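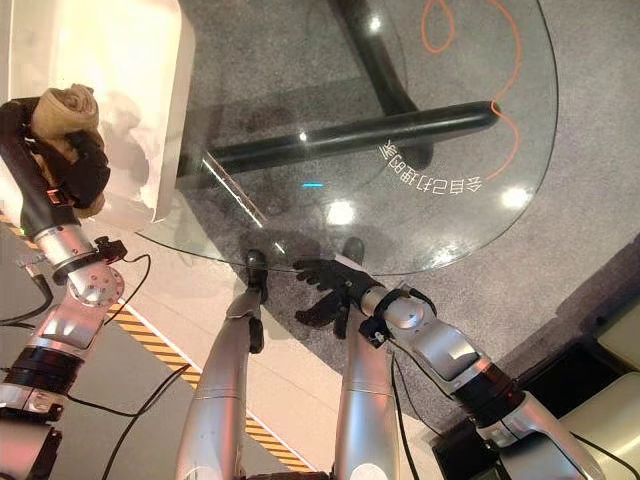
Slide 1 – robot's eye view, left hand with the cloth, right hand at the glass table.

Speaker notes – Momusach student project, table clearing task
Club open day, March 2018

Leave slide 1 up while people sit down. Don't start until the back door is shut, last time I lost the first two minutes.

Opening. Who we are – after school robotics club, 10 students, one semester, one task. Task in one line: pick up soft stuff, put it where it belongs, don't hit the furniture. Say it slowly. Parents in the room, so no joint math before slide 6.

Ask for hands: who has folded laundry this week? OK, who thought about their fingers while doing it? Wait for the laugh, if no laugh just move on.

Why soft things. Blocks and cans were last year. A block is the same shape every time, you write down the grip once and your done. Cloth isn't like that. Every time you drop it you get a new object. The Clastska group tried to teach the grip with a fixed list of hand poses – worked on the one towel they practiced with, fell apart on the other ones. Good people to mention, they are sitting on the left I think, wave at them.

Camera. Important, people always ask. Everything on the slides is what the robot has to work with, looking down past its own arms and legs. Students plan from this view only. Rule from week one: if you can't find it in the head view you don't get to use it. They hated this rule. Now they defend it to the new kids.

Glass table. Spend real time on this one, best story in the talk. Clear glass = you see the carpet through it, you see the black base through it, and you get bright spots off the lights. First version of the table finder locked on to the black bar underneath and decided THAT was the edge. So the hand target was way off. Two students spent the whole of spring break week on it. Fix was to look for the curved rim and ignore anything dark and straight. Also the lettering printed on the glass, backwards from the robot's side – one student wanted to use it as a landmark, works ok, it doesn't move. Mention it if time.

(If someone asks why not just use a wood table – because homes have glass tables. Next.)

Next slide.

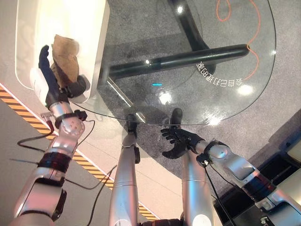

Paper bag. Different problem from the cloth. Bag keeps a crease, so once it's crushed it stays crushed and the next grip starts from a worse shape. We wrote a squeeze limit for the left hand, students picked the number themselves by trial and argument. Started at 50 percent closing force, went down to 20, ended up back in between. Keep this short, the graph is ugly.

Two hands, two jobs. Left holds, right stays open over the edge of the table and gets ready. Kids call it the waiting hand. Point out the fingers are spread and a little curled – that pose took longer to agree on than anything else in the whole project, 8 versions in the notebook. Flat hand was too slow to close. Closed hand bumped the rim. Read out one entry from the notebook if there's time, the one in green pen.

Cables. Show the black ones coming off the left arm and going over the floor. Not pretty. Before each run one student walks the cable path and says clear out loud. Same student all day, no swapping. We started that after Belluritz weekend, don't tell the whole story, just say "we learned it the hard way" and go.

Tape. Yellow and black strip on the floor. No feet over it when the arms are powered. Teachers included. I have been yelled at by a ninth grader and she was right.

Grading, since the Olszewski school people will ask – half of it is the notebook. Failed runs count the same as good ones if you wrote down what you changed. One change per run. Two changes = run doesnt count. Strict on this.

What's not done:
– letting go. Cloth sticks around the fingers, we have no good release yet
– telling cloth from bag without a student typing it in
– a right hand that knows when the left one is finished. Right now it's a timer, say so, somebody will notice
– battery stuff, skip

If running late cut the squeeze limit part and go straight to the tape.

Questions. Repeat each one in to the mic. Sign-up sheet is on the desk by the window, new members need the parent form too. Leave slide 2 on the screen.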